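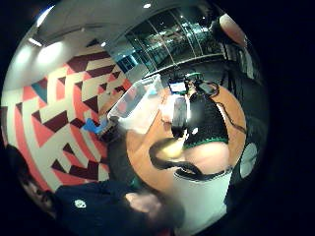

Round table with clear storage box and black knitted item, green trim.

Nitov Library District Staff Forum
Circulation and Access > Procedures
Topic: Draft revision to the unclaimed property procedure

forell_circ_desk
Posted Mar 28, 2022

Colleagues are invited to review the draft revision to the unclaimed property procedure. The current text requires each branch to hold every item left by a patron for 80 days, whatever its type or condition. The Forell branch logged 512 items last year under this rule, and shelf space behind the desk is no longer adequate.

The draft would create two classes. Electronics, keys, wallets, eyeglasses and identification would remain under the 80-day rule. Clothing, umbrellas, water bottles, lunch containers and toys would be held for six weeks and then donated. Food would be discarded at closing, as it is now.

Comments on the wording of section 2 would be especially welcome.

lykkegaard_branch
Reply 1

The Lykkegaard branch supports the draft in general but objects to placing all clothing in the shorter class. A winter coat is a costly item for many households. Patrons who leave one behind in a warm week may not look for it until the weather changes. We request that coats and boots be moved to the longer class.

forell_circ_desk
Reply 2

The concern is noted. Coats are also the largest items we store, and most of the space problem comes from them. If they are moved to the longer class, the revision would accomplish very little at this branch.

tech_services_nitov
Reply 3

Please be advised that Trurkel, as we have it set up, has a single expiration field for found items. It cannot apply one period to eyeglasses and another to scarves unless a second item type is created. We can create the second type. Every branch would then need to select the correct one at check-in, and items already logged would have to be edited by hand.

outreach_van
Reply 4

The procedure does not mention the outreach van. Items left on the van are at present taken to whichever branch is the last stop of the day, and patrons are sent from one desk to another. We ask for a sentence naming one location.

lykkegaard_branch
Reply 5

Lykkegaard can accept van items, provided they arrive with a slip showing the stop and the date. Several have come to us in a grocery bag with no slip at all.

With respect to Reply 2, a difference in storage space between branches should not decide how long a patron has to recover property. Lykkegaard has an unused closet on the lower level and would take Forell's coats after the first six weeks.

childrens_room_forell
Reply 6

I disagree with the transfer proposal. A parent who calls Forell expects the item to be at Forell. A second trip across the district by bus is a hardship for the same families the previous post wishes to protect. I would prefer that we telephone the owner whenever a name is written inside the garment. Many children's coats do have one, and the present procedure does not require us to look.

forell_circ_desk
Reply 7

A name check can be added to section 2. The proposed wording is as follows:

"Staff shall examine each item for a name or telephone number at the time it is logged and shall make one attempt to contact the owner."

tech_services_nitov
Reply 8

If a library card is found with the item, contact should be made through the patron record. Phone numbers should not be copied into the description field, which is visible at the public lookup stations.

childrens_room_forell
Reply 9

Agreed on the privacy point. One attempt seems too few. Many numbers go straight to a full mailbox. I suggest two attempts on separate days.

lykkegaard_branch
Reply 10

Two attempts would be acceptable to us. We maintain our objection on coats and ask that it be recorded with the draft when it goes forward.

forell_circ_desk
Reply 11

The objection will be attached. Section 2 now reads "two attempts on separate days," and the van sentence names Lykkegaard. Further comments may be posted here until the draft is submitted in June. The coat provision remains open.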